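Let the Comet Have Its Old Name

By Védís Steinarsdóttir

March 26, 2019

In February a small astronomy club in Trandby voted to stop using the local name for a comet that crossed the sky in 1194. The parish records there call it the Widow's Lamp. From now on the club's talks and leaflets will say only "the comet of 1194." I think the vote was a mistake, and I say that as a member who was in the room and lost.

The case for the change was simple. The old name comes with a story, and the story is false. A woman in Pallutholm was said to have set a lamp in her window for a husband lost at sea, and when she died the lamp went up into the sky. Comets are ice and dust. A club that exists to teach people about the sky, the argument went, should not be handing out ghost stories at the door.

I have no quarrel with the ice and dust. I have spent a lot of cold nights explaining orbits to people who wanted to go home. What I object to is the idea that a name has to be true in the way a measurement is true. We call a planet Venus and no one leaves the planetarium believing in the goddess. Half the constellations are named for creatures that never lived. We keep those names because they are old and because everyone already knows them.

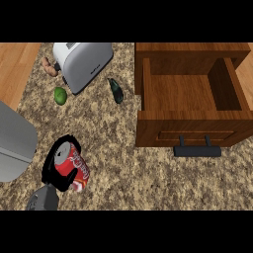
The Widow's Lamp is also useful as a record. The parish entry is five lines long. It says the light stood over the church at dusk, that it leaned toward the sea, and that it was gone before the lambs came. A patient person can get a direction from that, a time of day, and a season. The priest wrote it down because he thought it meant something, and he would probably not have bothered otherwise. A good deal of early sky watching reached us the same way, written by people who were looking for messages.

Some members said that religious readings of the sky have done harm, and they have. People have been frightened by eclipses and cheated by men who claimed to explain them. But the Pallutholm story asks nothing of anyone. It is told to children, and it gets them to go outside and look up. Four of the people who voted to drop it told me afterward that they first heard of comets that way.

There was a compromise on the table. Two of us proposed printing both names, with the story on one side of the leaflet and the orbit on the other. It failed on the grounds that it would confuse visitors. I don't believe visitors are that easily confused. Anyone who can sit through a sermon and then read a weather forecast can manage a leaflet with two sides.

The church in Pallutholm still marks the Lamp each winter with a short evening service. There is a hymn, a reading, and then everyone stands in the yard for a while. I am not a believer and I go most years. The club used to bring a telescope. This year the telescope stayed in its case, and I would like to see it back in the yard next winter, whatever the leaflet says.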